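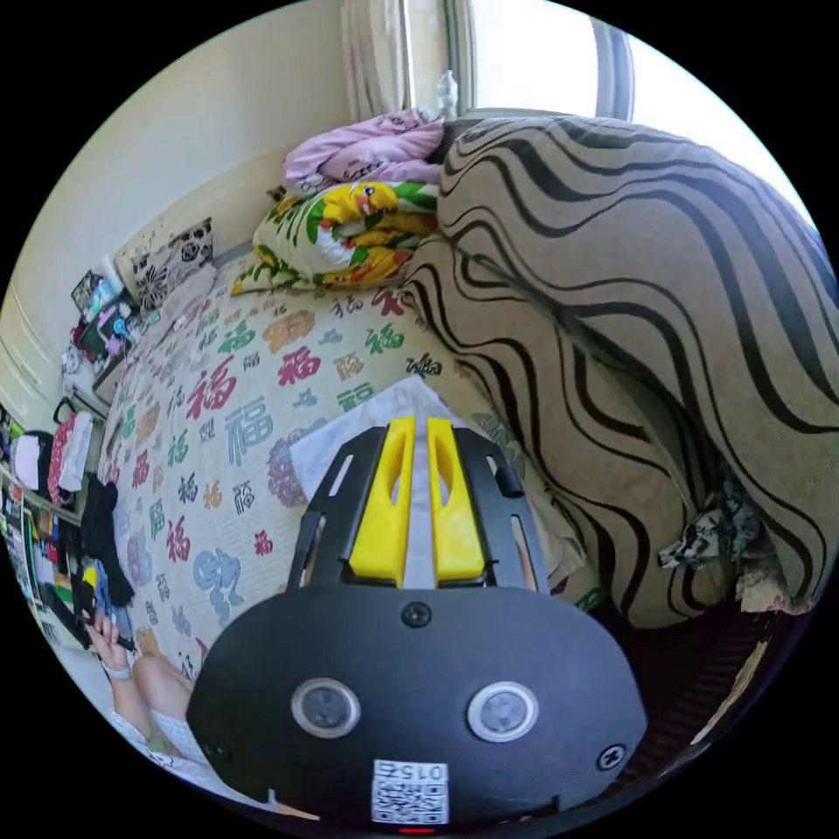
When a robot drops something, people blame the hand. It is an easy mistake, and the hand can't argue back. But quite often the trouble started somewhere else, in a place with no fingers at all. This is the story of a robot that failed at folding, and of how long it took some clever adults to notice why. It failed on beds like this one, with a striped blanket in a heap, a quilted bedspread covered in printed characters, and a white cloth lying right where two yellow fingers could reach for it. You might call that a messy bed. A robot calls it a very hard exam.

Home | Stories | How Things Break | Ask Us | For Grown-Ups

The Robot That Kept Folding Nothing
By the How Things Break desk
April

A robot called Dultov had one job. It had to pick up a cloth, fold it in half, and put it down. You can probably do this while thinking about lunch.

Dultov learned by copying. People at a company called Tasetti did the folding first, using a gripper held in the hand, and the robot studied 370 of their tries. A gripper is a simple sort of hand. It has two fingers that squeeze together, and no thumb to get in the way.

At first things went well. Then one morning Dultov reached down, closed its fingers on air, lifted the air carefully, folded it in half, and set it down. It did this six times. By its own scoring, it was having a wonderful day.

What went wrong?

The team checked the fingers. The fingers were fine. They checked the motor that squeezes them, and that was fine too. They tightened all the screws, which made everyone feel better and changed nothing.

Next they looked at where the fingers were going. Every time, Dultov stopped 8 millimeters above the cloth. That's less than the width of your fingertip, but a cloth is thin, and a near miss is still a miss.

The culprit was a number. Dultov had been moved to a new stand, and the new stand was a tiny bit taller than the old one. The robot still believed it was on the old one. It reached down exactly as far as it always had, and the bed was farther away than it used to be.

Telling a robot where its own parts are is called calibration (say "cal-uh-BRAY-shun"). It has to be done again whenever something gets moved. Somebody had skipped it. Everybody was fairly sure it was somebody else.

Why didn't Dultov notice?

You would notice, of course. Your skin tells you when you are holding a sock. Dultov had no feeling in its fingers – it only knew that it had told them to close. As far as it could tell, closing was the same as holding.

So the team made two repairs. They calibrated the robot, and they added a check: if the fingers close all the way with nothing between them, stop and try again. After that they ran 200 folds. Dultov still dropped a few, mostly slippery ones, but now it knew when it had.

Is a mistake like that dangerous?

Folding air hurts no one. But think about a robot that reaches too low. It would push down hard on whatever was there, and that could be a hand. This is why a robot arm needs a stop button, and why you keep well back from one while it is moving, even if it looks asleep. Robots are very good at looking asleep.

Try it yourself

Put a sock on a table. Close your eyes, wear a thick mitten, and try to pick up the sock with just your thumb and one finger. Ask a friend to move the sock a little before you start. Try to guess whether you've got it before you look.

More from How Things Break
The Elevator That Only Liked Floor 6
Bakalis and the Upside-Down Map
Why Did the Plullier Vacuum Eat the Rug?
What Is a Sensor, and Why Does It Sulk?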